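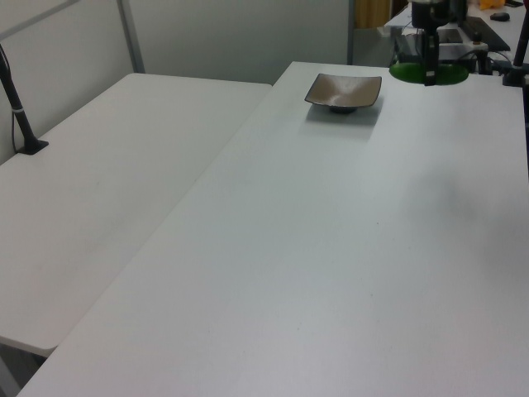

Arm drifts off its taught points overnight – base, clamp or me?

gerardo_c
Posted November 1, 2020

Single arm, bench cell, white tables. The job is produce onto a square plate, which is exactly as glamorous as it sounds. I teach the points in the afternoon, everything lands where it should, I go home feeling competent. Next morning the pick over the cucumber is 3 mm off toward the wall. Re-teach, fine all day, off again the day after.

Things I have done: re-homed it twice, swapped the gripper pads, restored the March backup (bad idea, the March backup was worse). Counter says 2,581 cycles since the last service and the book wants one every 500, so yes, I know, you can skip that part.

wenche_l
I will not be skipping that part. Two thousand cycles over and you're asking why it's loose? Get a wrench on the base bolts before you touch another point.

gerardo_c
Did the bolts before posting. Marked them with paint pen, too. None of them have moved.

venckus_m
Then it isn't the arm. What are your camera poles standing on? If they're clamped to the tables and the tables aren't tied to each other, you've built yourself a very slow earthquake. Somebody leans on the left one to reach the plate, the pole goes with it, and your calibration is now describing a room that no longer exists.

gerardo_c
Clamped to the tables, yes. One on the left table at the back, one on the far corner of the main one. Tables butt up to the partition and stay put by good manners.

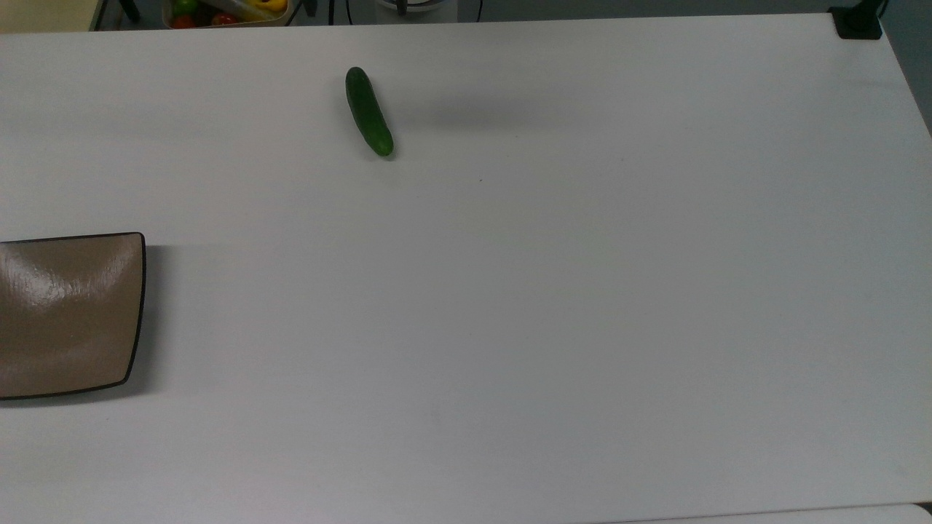
The main table is the one I care about, because every coordinate I have is measured off its near edge. I clear the top down to the plate and one cucumber when I check points, so there's nothing else for the vision to get ideas about. Same vegetable for a whole session, then it goes in somebody's lunch.

wenche_l
You're checking calibration with a cucumber.

gerardo_c
I'm checking the pick with a cucumber. It's the thing being picked.

wenche_l
It's curved, it's shiny and it rolls. Get a flat target. We use a Nidik plate with the dots printed on it, and I haven't argued with a vegetable since.

sang.t
Going to disagree with Wenche a little. A dot plate tells you the camera is right about dot plates. I do both: target first, then the real item, and only if the target passes. If the target is good and the item is off, it's your grasp offset. If both are off by the same amount in the same direction, the table or the pole moved. It takes five minutes and saves you re-teaching something that was never wrong.

Watch the glaze on that kind of plate as well. Ours threw a highlight that the edge finder loved more than the actual edge. We turned the exposure down and moved one lamp.

venckus_m
Agree with Sang on the order. But do the poles first, Gerardo. Put tape on the table against each clamp, draw a line across the two, and look at it in the morning. Tape on the floor at the table legs too.

savita_k
Does anyone clean in there at night? We chased one of these for 72 hours on a Nernis cell. The mop bucket was going under the table and giving the leg a nudge on the way out.

gerardo_c
They do. I'd rather it was the mop than me, so I'm taping the legs tonight.

wenche_l
And the service?

gerardo_c
Parts are on order from Prirell. I was hoping you'd forgotten.

gerardo_c
Update. Clamp lines are still straight, both poles. The floor tape at the back leg of the main table is off by a shade under 3 mm, toward the wall. Shoved the table back to the tape, ran the old points without re-teaching, and the pick landed. Bolting the tables together this week, with a stop block on the floor behind the back leg.

venckus_m
Slow earthquake.

wenche_l
Still think the cucumber is a bad idea. Use a locking washer on the stop block bolts, or you'll be back here with a block that walks.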